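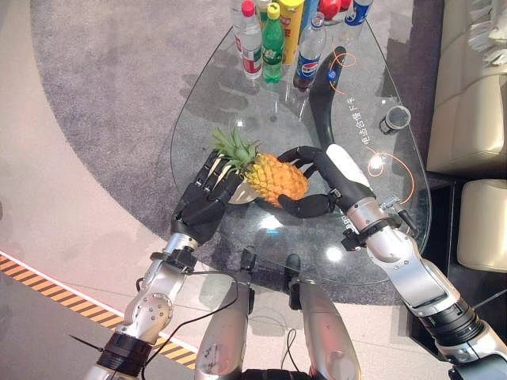 A pineapple held on a glass table by a two-armed robot.

Last updated: 28/02/2022

Forsyth legal clinic warns of asylum interview backlog

Waiting times for a first asylum interview at the Forsyth office have gone up again. 300 people on the clinic's list still have no date. Of those, 58 are families with kids in school.

The Forsyth Asylum Clinic is asking the regional office to publish its scheduling rules and to bring back the short-notice list it dropped in December.

"People call us every morning asking the same thing, and we have no answer to give them," said Adaeze Isah, director of the clinic. "They can't plan a move. They can't plan a job. Some have had an interview canceled three times."

Clinic lawyers went through 34 canceled interviews. Most common reason on file: no interpreter. Second, no officer available. In several files no reason given at all.

Work permits also a problem. Renewals are tied to the open case and letters are going to old adresses, says staff attorney Wenceslao Olvera. Anyone who has moved should send in a change of address form now and keep a copy.

Walk-in help with forms continues Tuesdays, 3 lawyers on hand. No appointment needed. Bring all letters recieved, including envelopes.

A full summary of the file review is availble on request.

Press contact: Morven Munro, Forsyth Asylum Clinic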